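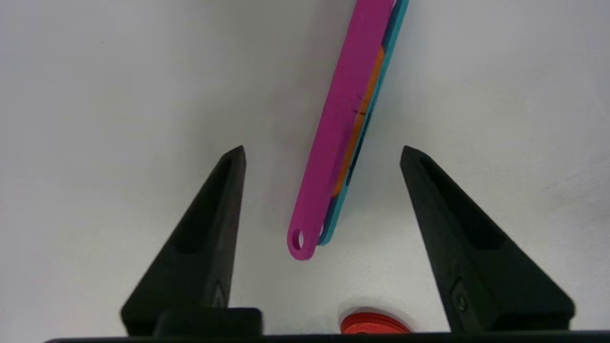

A multicolored plastic piece above a pale tabletop, between two black gripper fingers.

Bethel Tsegaye spent the first seven years of Brerik doing every job in it. She answered the phone, wrote the invoices and drove the orders to the post office before it closed. By January she had 232 regular customers and no time to call any of them.

Brerik sells replacement parts for sewing machines. Tsegaye started it with 1,483 dollars and a shelf in her sister's garage. "I priced everything low so people would say yes," she says. "Then they did say yes, and I was stuck with the price."

Gerd Görtz, who runs the small advisory firm Katudero, asked her to list what she sold and what each item earned. It took two evenings. Of 378 items, more than half lost money once packing was counted.

She cut those first – slowly, with a letter to the people who bought them. A few left. She raised prices on the rest and hired a part-time bookkeeper.

Görtz still calls every other week. They argue about shipping, mostly. He wants a flat rate and she doesn't.

The new price list takes effect on 11th March. Tsegaye plans to take the following week off, and the bookkeeper has the keys.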